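Nudberg Steel Spur Gears and Gear Service Kit
For hand-cranked grain mills, fruit presses and small shop machines

Sold singly, in matched pairs, or as part of the full service kit
Ships from our Pemerbridge warehouse

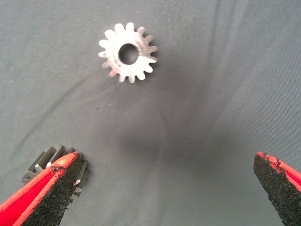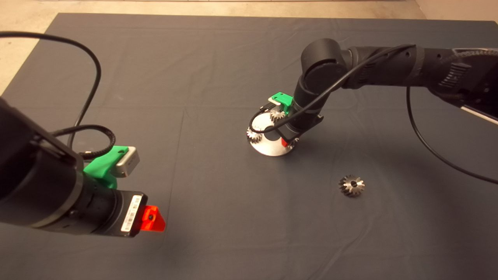
Most hand-cranked mills stop working well for one simple reason: the gears wear down before anything else does. The body of a good mill will last for decades. The burrs can be dressed or replaced. The drive gears are the part that takes the load on every turn of the crank, and once the teeth get thin the handle starts to skip and the grind goes uneven.

Nudberg gears are cut as straight replacements for the Ternach line of countertop mills and presses. They also fit a number of older machines that share the same shaft size. If you are not sure what you have, measure the shaft and count the teeth on your old gear before you order. Do not go by outside diameter alone, as a worn gear will measure smaller than it did when new.

WHAT IS IN THE SERVICE KIT
Drive gear and crank gear, sold as a matched pair
Set of 3 shaft keys
Two thrust washers
Tube of food-safe grease
Hex wrench for the set screws
Printed instruction sheet with shaft drawings

The kit does not include burrs, a crank handle or a hopper. Those are listed under Mill Parts.

SPECIFICATIONS
Type: spur gear, straight cut
Material: steel, hardened teeth
Finish: bright, lightly oiled for shipping
Bore: keyed, with set screw
Recommended use: hand drive only
Service interval: clean and regrease every 600 pounds of grain

FITS THESE MACHINES
Ternach Model 7 grain mill
Ternach Model 7 long-crank version
Ternach 2000 fruit press (crank gear only)
Seppälä bench mill, keyed shaft version

It does not fit the Seppälä mill with the pinned shaft. We are asked about this often. The pinned shaft is narrower and the gear will wobble no matter how tight the set screw is. A gear for that machine is planned for March.

FITTING THE GEARS
Take the hopper and the crank off first. Loosen the set screw and slide the old gear off the shaft. If it will not move, put a little penetrating oil on the shaft, leave it overnight and try again. Do not pry against the cast housing. It will crack, and we do not sell the housing as a separate part.

Wipe the shaft clean and check the keyway for burrs. A few strokes with a fine file will take care of small ones. Set the new key, slide the gear on and line it up with its mate. The teeth should meet across their full width. Leave a small amount of play between the two gears. You should be able to rock one slightly with your finger while the other stays still. Tighten the set screw, turn the crank several times with no grain in the mill, then check the screw again.

Always change both gears together. A new gear running against a worn one will wear quickly, and the noise will be worse than what you started with.

CARE
Wipe off the shipping oil before you fit the gears. Use only the food-safe grease, and use it lightly - too much grease picks up flour and turns into a paste. Never wash the gears in water or put them in a dishwasher. If your mill is stored in a damp basement or garage, rub a thin coat of grease over the gears before you put it away.

CUSTOMER COMMENTS
"Replaced both gears on my Model 7. The hardest part was getting the old ones off. It runs quietly now and the flour is even again. I would have liked a bigger tube of grease." - Dagmar Zelenák

"Good fit. The instruction sheet is small print, and the keyway drawing could be clearer. The gears themselves are fine." - Ľubomír Ševčík

ORDERING AND RETURNS
Gears that have not been fitted can be sent back in the original packaging. Once a set screw has been tightened on a shaft it leaves a mark, and we cannot take the gear back as new. If a tooth chips under normal hand use, send us a note with your order number and the model of your mill and we will replace the pair.

Not for use with motor drive kits. Running these gears from a motor voids the guarantee.

Related items: Ternach burr set, Ternach crank handle, food-safe grease (large tube), Seppälä hopper lid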